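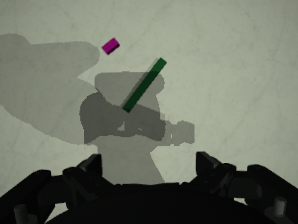
Ticket 1436: Saves not carrying over after the December update
Game: Oturham
Platform: Windows PC, Wameo launcher
Status: Waiting on customer, then reopened, now solved
Opened: 20th January

Customer's first message

Hello there, and thank you in advance to whoever picks this up. I've been playing Oturham since the early access days and I've got 200 hours in it, nearly all of them on one save (my harbour town, which I'm very fond of, and which I've called Pelach after the map it sits on). I put the December update on last night, a bit behind everyone else I know, and now the Continue button is greyed out. New Game works perfectly well. My settings are all back to default too, including the key bindings, so I had a very strange ten minutes trying to open the map with the wrong key!

I've restarted the game and the PC, and I've had the launcher check the files. It said everything was fine. I haven't started a new town, as I was worried it might write over the old one.

Reply from support

Hello, and thanks for such a clear message. You did well to leave New Game alone. The December update moved the save folder, and on most machines the game copies your old saves across the first time it starts. If the launcher was signed out at that moment, the copy gets skipped and the game makes itself a fresh, empty folder. I think that's what has happened to Pelach.

Please try these in order, and stop when Continue comes back.

1. Close the game and the launcher fully. Look in the corner by the clock, where the Wameo icon likes to hang about after the window has gone.

2. Open your Documents folder and find the one called Oturham. Copy the whole thing to your desktop and leave that copy be until we're finished.

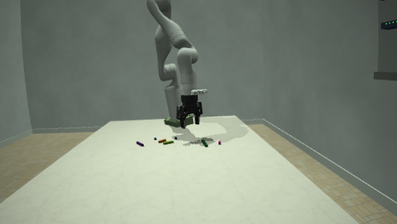 3. Open the launcher, sign in, and wait for the cloud symbol to stop turning. Then go to Settings, Saves, and choose Import from older version.

4. If it asks which set to keep, pick the one with the older date.

Customer's reply

Steps 1 and 2 done. Step 3 gave me error 581 and the import bar stopped at 9 per cent. I tried it twice. I do have the Tsikata mod pack installed (just the extra roofs and the fishing boats), if that makes any difference?

Reply from support

It does, and I should have asked! Error 581 means the import met an item it doesn't recognise. Switch the Tsikata pack off in the Mods tab, run the import again, and turn the pack back on before you load the town. If you load it with the pack off, the roofs will be swapped for plain ones and saved that way.

Customer's reply

Continue is back and so is Pelach, boats and all. Key bindings are still at default but I'll happily redo those this evening. Thank you ever so much, please close this.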